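Last updated: November

Priteo Robotics Club
Minutes of the monthly project meeting

Chair: Halina Stępień
Meeting opened at 5.15 pm.

1. Apologies and previous minutes

Two apologies received. The minutes of the October meeting were read and agreed, with one correction: under item 4 the gearbox on loan is the older Sadowski model, and it goes back at the end of term.

2. Matters arising

The cupboard key has been copied. Halina has one and the other is in the office.

The broken charger from last time has been replaced under guarantee. The new one has a shorter lead, so the extension block stays on the charging shelf.

The club web page still shows last year's meeting time. Carried over.

3. Money

The club grant for the year is 3000, paid in two halves. The first half has arrived. Spending so far is 200, nearly all of it on cable ties, tape, spare screws and printing. The meeting agreed to hold back the rest until the competition entry fee is confirmed.

A request was made for a second tool set. Halina asked for a list of what is missing from the first one before anything is bought. Several people thought the small hex keys were in the line-follower box.

4. Kasuren competition

The entry form is open. The rules are much the same as last year, except that the mat is larger and the robot may be restarted once without penalty. The line-follower group would like to enter two robots. The sumo group will decide after the next session, when the new wheels have been fitted.

It was asked whether first-year members can be drivers. The rules allow it. The groups will choose their own drivers and give names to Halina before the form is sent.

Travel: the minibus is free on the competition date but needs a deposit. Halina will book.

5. Line-follower group

The robot now gets round the practice track but still loses the line on the tight left bend. The group has tried a lower speed and a wider sensor spacing. Lower speed helped more. They will tape out a copy of the competition mat in the corridor, after asking at the office first.

6. Household tasks project

The group reported on its work with the hand-held grippers. The aim for this term is a set of recorded demonstrations of kitchen jobs, done by a person, which will later be used to train the arm. The target is 4000 demonstrations by the end of the year. There are 42 checked and saved from the rice cooker task, and the group accepts that the target will need more people taking turns.

The rice cooker task was chosen over cups and plates as the parts come off and have to be put back in the right order. The inner lid plate is the hardest part. It is round and thin, and it turns if the two grippers do not close on it level with each other.
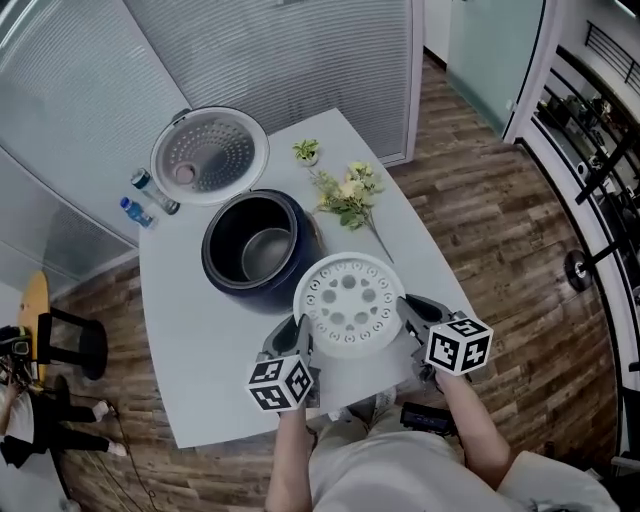 The group wants everyone to pick the plate up in the same way, with one gripper on each side, and to pause for a moment before moving it towards the lid. Demonstrations where the plate is dropped are to be kept, in a separate folder, and marked as dropped in the file name.

There was some discussion about clutter. One view was that the table should be cleared before each recording. The other was that a few ordinary things should be left out – bottles, a plant and so on – so that the arm does not learn from a bare table only. It was agreed to do some of each and write down which was which.

Cables on the floor should be taped down before the next session.

The group also asked for space on the Plusus drive. The present folder is nearly full. Halina will ask.

7. Any other business

Members are reminded to sign out batteries in the book. The soldering bench will be closed for one session while the extractor filter is changed.

Actions

Halina – book minibus, send Kasuren form, ask about Plusus space
Line-follower group – corridor permission, look for hex keys
Household tasks group – rota for recording, folder for dropped plates, tape for cables
Sumo group – decision on entry

Meeting closed at 6.20 pm. Next meeting at the usual time in the same room.

Contact the club | © Priteo Robotics Club | Back to top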